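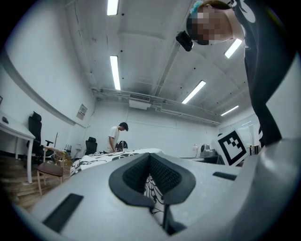 White with black swirls, in a plain white room.

I've had the Homondale printed cover since April and I'm still so happy with it! It's sold as a flat sheet, but mine has been a bedspread, a tablecloth and (for one long weekend) a curtain. The print is big and bold – flowers and loops in black on white – and it makes dull furniture look like somebody made an effort.

I paid 40 dollars, a bit more than the Kramer one I had before, and I'd pay it again. I wash it at home on the warm setting and the black is as dark as it was on day one. It folds up small too, though you'll want a second pair of hands to get the corners to meet.
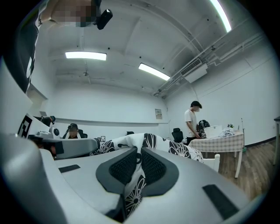

The print up close, with the far end over a white chair.

My gripes are small. It creases if you leave it in the dryer, and I wish it came in a longer size for our big table. The seller, Astov, took 7 days to ship. I've already ordered another one for my sister!

Posted 28 December 2023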